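Sølve Lindqvist was sitting on a box of reaction wheel parts when I arrived at Hedlund's office, a converted cannery on the harbour side of Mevstead. He offered me the chair. The company moved in last February and most of the furniture has yet to follow.

Lindqvist is the mission lead for Storkley, a small satellite built to measure sea ice thickness along northern shipping routes. It weighs 7 kilograms and will spend its working life in a polar orbit, passing over the same stretches of water several times a week. The launch slot has been moved twice.

"The first delay was ours," he said. "We had a connector on the battery board that didn't like vibration. The second was the launch provider, and there's nothing you can do about that except keep the batteries topped up and wait."

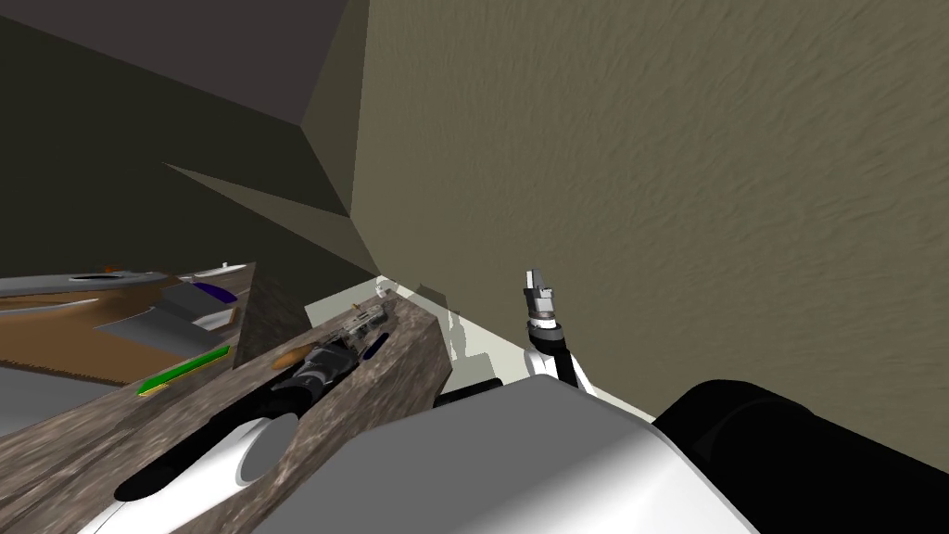
The waiting has been useful in one respect. The ground software was behind schedule when the team expected to fly, and the extra months let Elsa Kristiansen rewrite the part that handles passes. Each pass over the Mevstead antenna lasts 6 minutes at best, and everything the satellite has recorded must come down in that window or sit in memory until the next one.

"The old version treated every pass as if it would be a good one," Kristiansen said. "If the signal dropped out halfway, you lost the lot and started over. Now it picks up where it stopped. It's dull work, but it was the thing I worried about most."

She wrote the new scheduler with Listodico, an open planning tool she had used at university. It was designed for harbour traffic. She said the problem is much the same – too many arrivals, one berth.

I asked them both about money. Lindqvist was frank about it. The team applied to five funding programs and was turned down by four. The fifth paid for the radiometer and the test campaign, with a condition that the data be free to anyone within 72 hours of collection. Some people at the company argued against signing.

"I understood them," he said. "You want something to sell. But the harbour authorities told us they wouldn't trust numbers they couldn't check, so I don't think we gave up much." 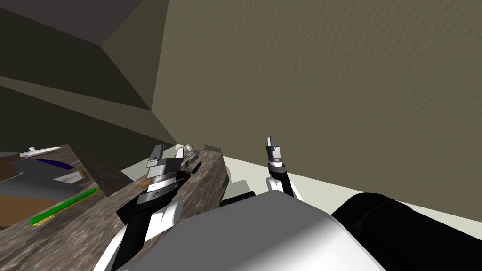
Alvar Lundgren runs the calibration program and was the hardest of the team to get hold of. He spends much of the winter out on the ice with an auger, drilling holes in a line and measuring by hand what the satellite will later estimate from orbit. He has 50 sites marked. I reached him by phone at one of the northern ones.

"Snow is the trouble," he said. "A few centimetres of wet snow on top and the instrument sees something quite different. If we don't know what was on the surface that day, we can't say what the reading means."

He would like a second winter of ground measurements before anyone publishes a thickness map. Lindqvist would like a map sooner. They have agreed to put out the first season's data with wide error bars and no map, and neither of them sounded pleased with the arrangement.

Before I left, Kristiansen ran the scheduler against a recorded pass from another satellite. Two files came through whole and the third stalled. She made a note of the time and started it again.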